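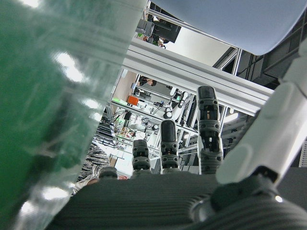

Packaging and Waste – week 2 handout
Drinks containers: what they're made of, where they go, who pays

25 Mar 2022. Replaces the version on the shared drive, which had the old reading list on it.

Before we start – reports handed back at the end, not the begining. Anyone on the Pasamard site visit needs flat shoes and the signed form.

1. Recap from last time

Packaging has jobs. Contain, protect, inform, sell. Most arguments about "too much packaging" are arguments about the fourth job. Food waste usually has a bigger footprint than the wrapper round it, so taking the wrapper off can make things worse. Cucumbers, the usual case. Depends how long the thing sits in the shop and how far it came. Drinks are a bit different – the drink can't exist in the shop without the container, so the question is which container and how many times it gets used.

2. The main materials

Glass. Heavy, inert, tastes of nothing. Can be washed and refilled many times if someone collects it. Melts at a high temperature so energy cost is high even with plenty of cullet in the mix (cullet = crushed waste glass). Colours need keeping apart. Green glass can take mixed cullet better than clear can.

Aluminium. Light, stacks well, huge saving when recycled compared with making it from ore. Thin plastic lining inside, burns off in the furnace. Scrap price good, so cans get picked out even where nothing else does.

PET. Full name polyethylene terephthalate, spell it right in the exam please. Light, tough, holds gas fairly well. Blown from a preform – a thick little tube with the screw neck already moulded. Ridges and bands on a bottle wall aren't only for looks, they stiffen thin plastic so you can use less of it. Fizzy drinks: pressure inside does part of that work. Still water: no pressure, so more ribbing needed, or a dose of nitrogen before capping.

Cartons. Board, polythene, often a foil layer. Good for transport, square, no wasted space. Awkward to recycle as the layers have to be pulled apart in a pulper and not every area has one.

3. Colour – takes up more time than you'd think

Clear PET is worth most. Can become nearly anything. Light blue usually goes in with clear or close to it. Green has a smaller market: strapping, fibre, some green bottles again. Strong or opaque colours are worst, and the full-length shrink sleeve is a seperate headache as the optical sorter reads the sleeve and not the bottle.

So why tint at all? Habit, brand, and a bit of light protection for some drinks. Several makers have moved green bottles to clear in recent years for exactly this reason. Worth one paragraph in your essay, no more than that.

4. Collection systems

Kerbside mixed. Easy for households, dirty for the sorter. Glass breaks and gets into the paper.

Kerbside separated. Cleaner. More boxes, more complaints, slower rounds.

Bring banks. Cheap to run. Only the keen use them.

Deposit return. Pay a bit extra, get it back with the empty. High return rates, very clean material. Costs: machines, floor space in shops, transport of what is mostly air. Also takes the valuable stuff away from councils, who were selling it. Expect a question on this.

5. Class case: Pruma and Fusent

Read the sheet first. Pruma fills soft drinks, regional, one plant. Fusent runs the sorting line that takes most of the area's bottles. Pruma wants recycled content in its bottles, Fusent wants a steady price. Neither controls what households put in the bin. Ansah, the flake washer between them, is full by October every year and turns loads away.

Think about:
– who gains if Pruma drops tinted bottles, and who pays for the change
– what a 16 month price contract does for Fusent if the oil price falls
– whether another washer is the answer or just moves the queue

Groups of four. One side of A4, bullets fine. No logos.

6. Words to know

Bale, flake, pellet, preform, cullet, contamination rate, virgin resin, food grade, downcycling (use with care, people mean diffrent things by it), producer responsibility.

7. For next week

Read chapter 2 of the course book, skip the box on bioplastics, we do that after the break. Bring one empty drinks container, rinsed, cap and label still on. Not glass. Scales and scissors will be in the room.

Reports back from the tray by the door. Late ones to the office.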